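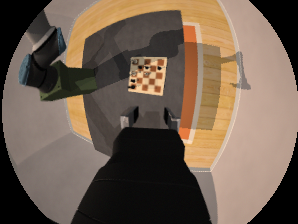

Gindard: teaching a simulated arm to tidy a chessboard

When I picked this project in June I thought the chess would be the hard bit. I don't even play very well! But Gindard never has to choose a move. It gets told which piece goes to which square, and all it has to do is get there, pick the thing up and put it down without flattening the neighbours (harder than it sounds, as I found out over a lot of late evenings in the Pravthorpe lab).

Everything runs in simulation. There's a six-jointed arm on a green pedestal, a small board with a few black and white pieces, and a room with a shelf and some books in it so that the background isn't just blank. I kept the room fairly cluttered on purpose, as my first version had bare walls and the policy got very comfortable with them.
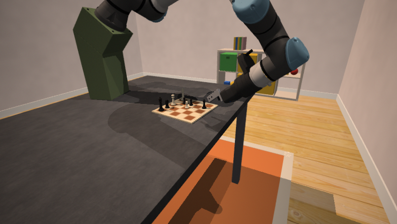
My question was whether a wide fisheye view near the gripper helps more than an ordinary view from the side. I trained one policy on each, using the same 100 demonstrations, which I drove myself with the Soriano controller. I threw out 11 of my first tries and redid them, mostly because I'd gone in too low and knocked a pawn over. Sorry, pawns.

The side view was better at the long reach across to the board. You can see the whole wrist and where it's heading, and the policy seemed to like that. Where it struggled was the last little drop on to a piece, especially when the gripper hid the square it was aiming for.

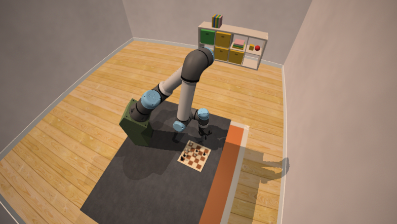 The fisheye policy was the other way round. It wandered a bit on the way over, then got really neat once the fingers were close. Shadows bothered it though! The arm throws a big dark shape across the surface, and when that fell over a black piece the policy sometimes hovered and didn't commit. I tried two lighting setups and the softer one was clearly kinder, so I'd start with that next time.

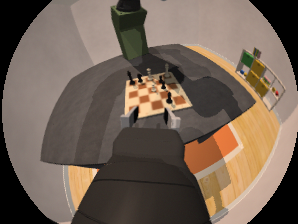
Report by the project student, Gindard
Robot Learning option, Pravthorpe

I also tried feeding in both views together, and that's the version I'd keep. It was slower to train and I had to shrink the pictures to fit them on the Lirkgate machine, which made the smaller pieces pretty fuzzy. Even so, it reached the right square more reliably than either view alone. I haven't run enough trials to put a proper figure on that, so please treat it as a strong hunch for now.

Still to do: pieces that have fallen over, and captures, where one piece has to come off before the other goes on. I've got the captures half working in a separate branch, and the notes for setting it up are in the project folder.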